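**December – party bags, bench notes**

Started at 2 with the paper bags and the small sweets. Same job as last week: sweets into the bag, bag stays open, nothing squashed. Zohreh wants the packing order settled before we do the lot for the Mesthorpe open evening.

Bags are the tall white ones with handles. They weigh next to nothing empty, so the first couple of packets want lowering in gently. Dropped from height they hit one side and the bag leans. I worked on the rose mat and put the sweets to the right of the bag, spread out so each could be picked up on its own.

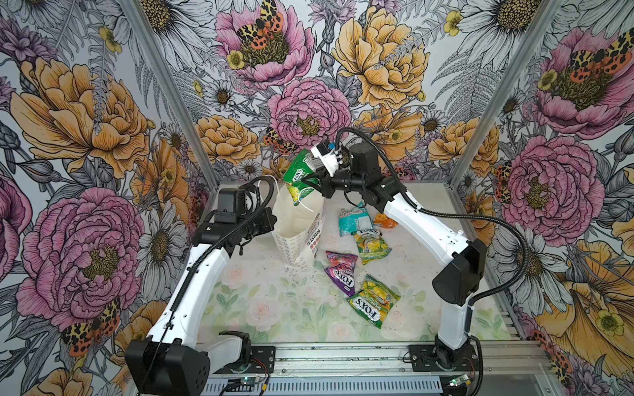

Do the flat packets go in before the bulky ones?

Bulky ones first. They sit on the base and hold it square, and the flat ones slide down the sides afterwards. Tried it the other way and the flat packets bridged halfway down.

Sweets bought in mixed, 160 packets, which at five a bag gives us 32 bags. Farzad has put 1000 on the order sheet, which must be a typing slip. To be checked with him before it goes to Akar.

Handles are a nuisance. If they flop inwards they catch the packets on the way in, so fold them outwards first. The bag is also easier to open out when it's lying down – ease the sides apart, then stand it up. The print is cheerful enough, KEEP SMILE and FIGHTING on the front with a cartoon girl next to the Chinese. Pulling on the top edge is a bad idea as the paper is thin. Any bag with a ragged top goes in the practice pile.

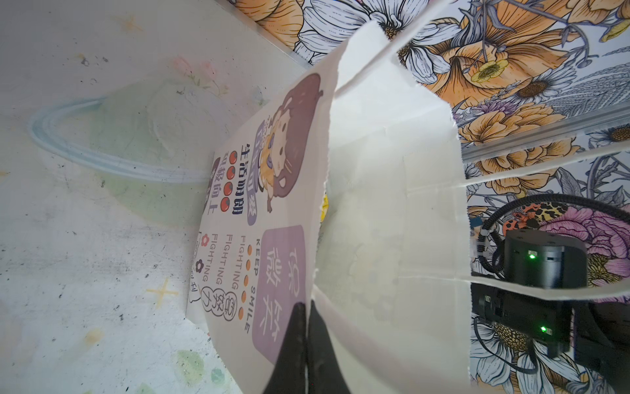 Niamh thinks we should fold the tops over and put a sticker on, as the bags will be carried about by children and will be upside down within a minute. Fair point. Stickers are in the Weva box, second shelf.

To do:

- ask Farzad about the order sheet
- try one bag with the top folded twice
- wipe the mat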